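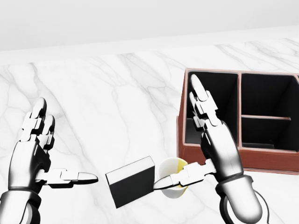
Grarura Desk Set

The Grarura Desk Set is a paid package of simulated tabletop tasks for two-armed robots with humanoid hands. It is sold by Disten, a software firm based in Bremport, and went on sale in January. The seller calls it "a complete office manipulation benchmark". It consists of one room, one table and a handful of things to put on it, and the word complete has been disputed by several of those who have paid for it.

Contents

The licence costs 250 euros per seat. For that the buyer gets the room, the two-armed robot model, the objects, a scoring script and 363 recorded runs made by people steering the arms remotely. The objects include a desk organiser in reddish brown with black compartments, a small mug in white and yellow, and slim dark items with pale edges that the manual calls "books" in one chapter and "blocks" in another. The tabletop is white marble with grey veins. A second tabletop was promised at launch and has not been delivered.

Disten describes the tasks as being of graded difficulty. There are three grades, but the manual does not say how a task is assigned to one. Two tasks that differ only in where the mug starts are listed in different grades, and the harder of the pair has the shorter median run.

Tasks

The best-known task in the set, usually called the tidy task, asks the robot to put a slim item into the organiser while the mug stays upright on the table. It is sold as a test of both arms. In practice one arm is enough, and the scoring script gives no credit for using the other.

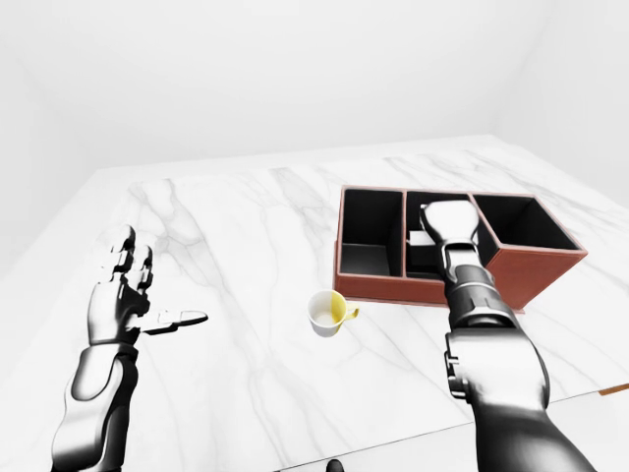
The choice of compartment is supposed to matter as well. The written instruction given to the robot names one, but in the first release the script accepted any position inside the outer walls of the organiser, so an item dropped in the wrong place counted as a pass. A later patch added a check by compartment. Disten did not rescore the results already shown on its sales page, and they still stand there beside the newer ones with nothing to tell them apart.

Claims and reception

The sales page states that a controller trained on the set will carry over to a real desk "with little or no tuning". No test on a real desk has been published by the firm. Quintanilla, a small testing lab that reviews simulation packages for subscribers, asked for the data behind the statement and was sent a brochure. Its own review praised the look of the robot model, in particular the joints and the reflections on the shells, and was cool about nearly everything else. The lighting is even and the walls are bare. A controller that has only ever seen that room has been asked very little about clutter, glare or shadow.

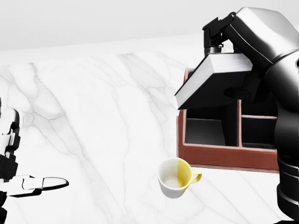 T. Quintanilla-Marsh

Contact between the fingers and thin objects is the other common complaint. The grip model appears to treat any touch by two opposing surfaces as a firm hold, whatever the angle. Users on the Disten forum have posted runs in which an item is carried by one corner without slipping. The firm's reply was that friction values can be edited by the customer – true, but the recorded runs were made with the default values and are of doubtful use once these are changed.

The mug has its critics too. It is there as an obstacle in most tasks, yet the penalty for knocking it over is small enough that a fast, careless run can outscore a slow and tidy one.

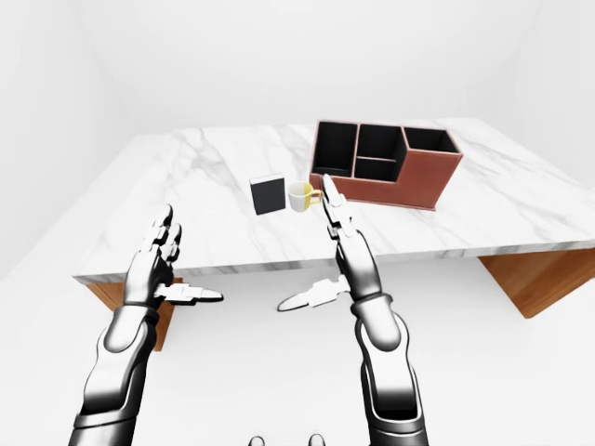
Support is by e-mail and the forum. The licence forbids publishing comparisons with rival packages without written consent, a clause that makes independent figures hard to find. Buyers considering the set mainly for its recorded runs should note that these cannot be passed on to project partners who have no seat of their own.

Versions

1.0: first release, January.
1.1: compartment check added to the tidy task; manual unchanged.
1.2: listed as "in preparation", with the second tabletop.

Page last checked Mon 9 October.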